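Review: Plostia replacement finger pads, blue, for hand-held grippers

I look after one hand-held gripper and do most of the work on it at home. The old pads had worn shiny along the inner edge and were letting go of knitwear, so in March I bought a set of the Plostia ones. I have now fitted them twice, the second time after a full strip-down. 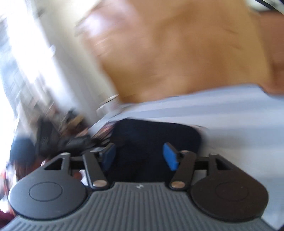
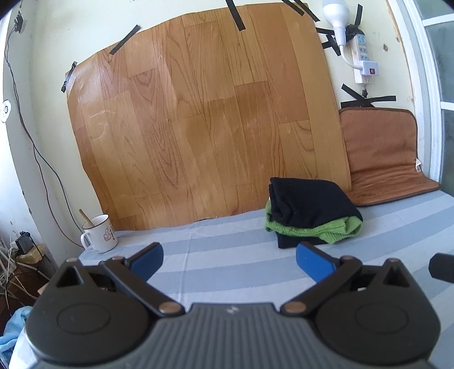 *Blue pads on both fingers, jaws open, seen from behind the ribbed body.*

**Fitting.** The makers say 5 minutes a side. It took me longer the first time, mostly cleaning off old adhesive. Take the fingertips off the arms before you start. I tried it with them on and got the left pad down crooked, and it had to come off again.

**Alignment.** Close the jaws slowly over a strip of paper and pull. If it slides out at the top and holds at the bottom, the tips are toed out. Loosen the fingertip, nudge it, tighten, try again. I needed seven goes. Koen Van Beek uses a feeler gauge for this and gets there sooner.

**Pivot pins.** Nothing to do with the pads, but check them while you are in there. Wipe them, move each arm through its full travel and feel for grit. One drop of light oil is plenty — any more creeps along the arm and ends up on the pad.

**Grip.** Good on jumpers and folded cotton. Less good on a glazed mug handle, where I still have to come in square. Dust dulls them quickly. A damp cloth sorts it out, but let them dry fully.

**Wear.** The first set managed 232 sessions before a corner lifted. The Aerts pads I had before lasted longer but were stiffer and marked soft things.

**Packaging.** Poor. The instructions are one small sheet and the second diagram is printed upside down.

Four out of 5. I would buy them again, and have a spare set in the drawer.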